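Changes on the folding floor

February 9, 2024

I work at a linen service in Vindville. We wash and fold for day cares, two hotels and a chain of clinics, and most of what I have done there is fold. The company is called Jostmont and it bought a folding line from Thambiah last June. People keep asking me whether the robots took our jobs, so I'm writing down what has happened so far.

The line does flat pieces. Sheets, pillowcases, bath towels, the hotel napkins. You feed a corner into each clip and it comes out the other end squared and stacked. Before the line we had a quota of 100 bath towels an hour per person and most of us hit it. Now one person feeds and one person pulls stacks, and they trade places after break.

Small soft things are a different matter. Crib covers, bibs, burp cloths and printed wraps come out of the dryer in a wad, and the line can't take a wad. So a second project started, which the office calls Tollness. The idea is that a machine will learn to pick up a crumpled cloth and open it out by being shown how, many times over. The showing is done by us, with a gripper you hold in your hand. I do it for 3 hours of my shift and fold the regular way for the rest.
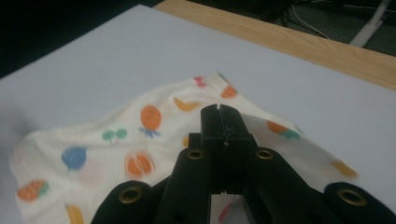 The fruit print on the board, gripper pressed into the cloth.

It is slower than using your fingers. With my hands I find an edge without looking. With the gripper I have to look for the edge, decide where to pinch, and go in at an angle or it slides off. Thin cotton is the worst. My first week I got through nearly 70 pieces in a session and was told that was fine, speed was not what they wanted. After years of quotas that took some getting used to.

My wrist is better and my shoulder is worse. I asked for the board to be lowered and it was. They also gave us a stool, but I don't use it.

As for jobs, there were 30 of us on folding before the line came in. Nobody was let go. Some people left on their own and were not replaced, and a few moved to the soil room or the trucks. The soil room pays a little more and smells the way you would expect. The evening shift on folding is gone, and that hurt the people who had kids to pick up in the afternoon. I think that was the biggest change and it got one paragraph on the notice board.

We asked in writing what happens to the hand folders if the Tollness work pans out. The answer was that there is no plan yet. I'll post again when there is one.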